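Five months into working alongside arms at Plovberg, so it's time for a thread about what changed for those of us with shoulders.

The pitch in May was that they'd take the dull lifting and we'd "move up the value chain". I have moved up four metres, to a desk by the fire door. The chair squeaks.

What I do there is look at a rendered workshop and decide whether the arm should be allowed to try the same thing on the real floor. I used to make cabinets. Now I approve them being approached.

The list is 42 moves long. Every one gets run in simulation before it goes anywhere near a customer's sideboard. Rosalía Bravo wrote the list from watching us work, which is how I found out I have a "non-standard knee step" when I shut a drawer. It didn't make the list. I'm a bit hurt.

Pay: same. Back: much better, I'll give them that. Eyes: ask me again at 4pm.

The thing I miss is talking. On the old bench you'd moan to whoever had the other end of the wardrobe. Now the other end of the wardrobe is a gripper and it has never once asked about my weekend.

Management counts 300 runs a shift as normal. Adeel Gilani got there before lunch and they gave him more runs. The rest of us took note and slowed down in a very professional manner.

Also we're three people where there used to be a full bench. They weren't sacked, they were "redeployed to Torumus", a place with one bus.
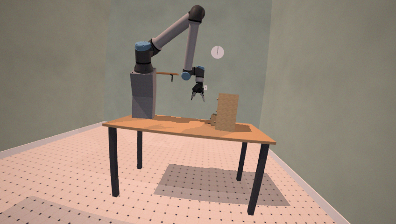 My working day, more or less: arms, wood, wait.

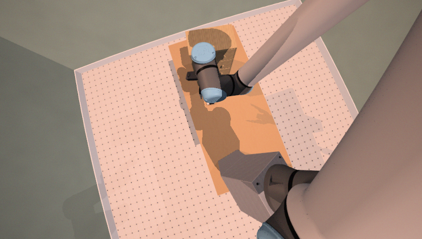
Covadonga Llorente replied that they got the same speech at Pons, and the desk by the fire door was hers for two winters. She says to ask for a heater now, in writing, while they're still pleased with us.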